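Tusari Expands Household Data Collection With Hand-Held Grippers

Tusari has begun a second round of data collection for its household manipulation program, the company announced on Friday. Over the coming months, trained operators will record everyday tasks in furnished test areas, and the recordings will be used to train Sistine, the company's learning system for home robots.

The first round closed in June with 3703 accepted recordings. Most of those covered kitchen work such as stacking dishes and closing drawers. The new round moves to bedrooms and dressing areas, where objects tend to be small, light and easily knocked over.

Operators work with a gripper in each hand and carry out tasks at furniture of the kind found in private homes. Each gripper carries a cube printed with black-and-white square markers, which allows the position of the tool to be worked out from video. No robot arm is needed during recording, and a station can be set up or changed over in 38 minutes. 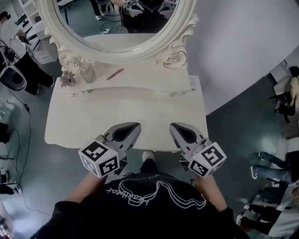 An operator holds a pair of marker-equipped grippers over a vanity table at the Tusari collection site.

Tasks in the new round include placing a pen in a holder, moving a bottle from one end of a shelf to the other and setting an artificial flower upright. Each task is to be repeated 50 times, with starting positions changed between attempts. Failed attempts are kept and labeled as such – the engineering group considers them useful for teaching the system how to recover from a poor grasp.

Mirrors received particular attention in planning. Reflections can confuse systems that estimate position from camera images, and the first round contained few reflective surfaces. Vanity tables and wardrobes with mirrored doors were added to the furniture list for that reason.

Recordings are checked by Rajput, a contractor that also handled quality review for the first round. Reviewers discard any recording in which the markers are hidden for more than 2 seconds at a stretch, and return unclear cases to the operator's shift lead. Accepted material is then passed to the training group.

A portion of the new recordings will be held back for testing. Tusari plans to evaluate the updated system at its Skurnis facility after the round closes – results will be published together with a description of the task list.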